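Fultitport Handsets Help Desk
Ticket status: Open, waiting on customer
Subject: Sernura phone won't finish the update and keeps restarting
Opened: 2 February 2018

Customer wrote:
Hello, and thank you in advance for reading all this. I've had my Sernura for a good while and been very happy with it, but since it offered me the new system update it has been in a proper muddle. The bar creeps up to 14 per cent, sits there long enough for me to make a pot of tea, and then the phone restarts and asks me to begin again. I've tried it on the home wifi and on the wifi at my sister's (hers is much quicker than mine) and it stops at the same spot both times.
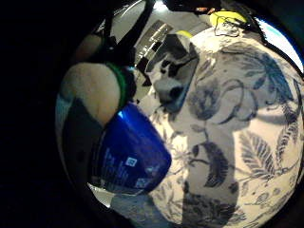
I did clear out a lot of old videos first, as your help page suggests, and there is a memory card in it as well, a Brarell one, which I would rather not wipe if I can help it. Photos still open and calls are fine.

Reply from support:
Good morning, and thank you for such a thorough message — it saves us both a lot of back and forth! Stopping at the same figure on two different networks makes me think your wifi is innocent. More likely the download was damaged the first time and the phone keeps picking up the same bad copy. Could you go to Settings, then Storage, and tell me how much space is free on the phone itself, leaving the card out of it?

Customer wrote:
It says 400 MB free, which I must say surprised me after all that tidying.
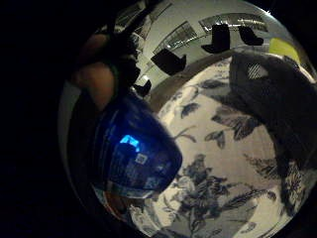

Attachment 1: white fabric with dark leaves and flowers

I was upstairs when I looked, and the signal is never good up there.

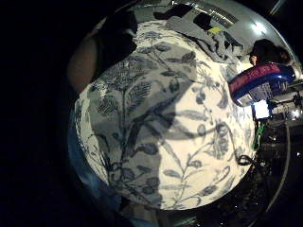

Attachment 2: blue leaf print on white

Reply from support:
Lovely, thank you, and I'm not worried about the card. The space is our trouble, I think. Please try these in order:

1. Turn the phone off and take the Brarell card out.
2. Turn it back on, open Storage and delete the file called Pending update.
3. Move the Makokha maps to your computer, or remove them for now.
4. Charge the phone fully and start the update again, leaving it plugged in.

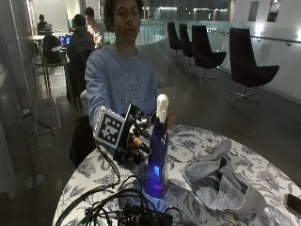 Do give it a good three hours before deciding it has stuck, as the second half is slow on this model and the screen can go dark for minutes at a time. If it restarts at the same point again, write back on this ticket and I'll send you the full installer, which goes on by cable. The maps can go back on afterwards — your saved places are kept with your account.

Customer wrote:
Thank you, that's very clear. Card is out and the maps are copying over now. I'll start the update after supper and write again in the morning.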